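Blind box series with the penguin and the bunny – who else is collecting?
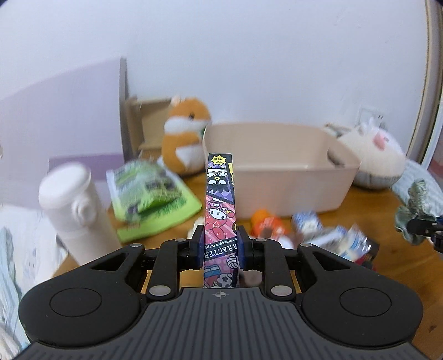

Page 12 of 22

jostau_jen wrote:
Picked up another on Saturday and I am completely hooked! Mine has the penguin up near the top and the bunny in the red suit underneath, and I love how much they've crammed onto such a skinny box. There's even a little football. I keep the boxes as well as the figures, folded flat in a ring binder, and the binder is getting fat.

Kelemen wrote:
Lovely stuff. I'm the opposite, boxes go straight in the recycling and the figures go on the windowsill. Life's too short and my flat's too small.

Zadell846 wrote:
Recycling?! Kelemen, no! The artwork is half the fun. I'd happily pay for your empties plus postage.

Kelemen wrote:
You can have them for the postage. I've got a carrier bag of them by the door as we speak.

Shamim Kiani wrote:
Question for the box keepers – do you slit the bottom flap or open from the top? I've always gone in from the bottom with a butter knife so the top stays crisp, but my last one tore right along the glue and I nearly cried.

jostau_jen wrote:
Bottom, every time. Try a hairdryer on low for a few seconds first, it softens the glue and the flap just lifts. Not too close or the print goes wavy.

Jirnard wrote:
I'd be careful with the hairdryer. I ruined two that way. A thin plastic ruler slid in sideways does the job and you can't scorch anything with it.

jostau_jen wrote:
Two out of how many though? I've never lost one. It's all in keeping it moving!

Jirnard wrote:
Two out of two, then I stopped :)

Zadell846 wrote:
Ruler for me as well. Different subject, has anyone had any luck with swaps? I've got three of the same figure and would trade any of them for something I haven't got. I'm not fussed about the rare ones, I just want a full shelf.

Shamim Kiani wrote:
There's a swap table at the toy fair in June, upstairs next to the tea bar. I went last year and came home with five new ones and a cold. Really friendly crowd, lots of kids trading with grown-ups and generally getting the better deal.

Kelemen wrote:
Is that the one with the queue down the stairs? I'd rather post mine.

Shamim Kiani wrote:
It moves quickly, honest! Get there before 10 and you'll walk straight in. I'll bring my spares if anyone wants to meet up.

jostau_jen wrote:
Count me in, and I'll bring the binder. Zadell, send me a message with what you've got three of.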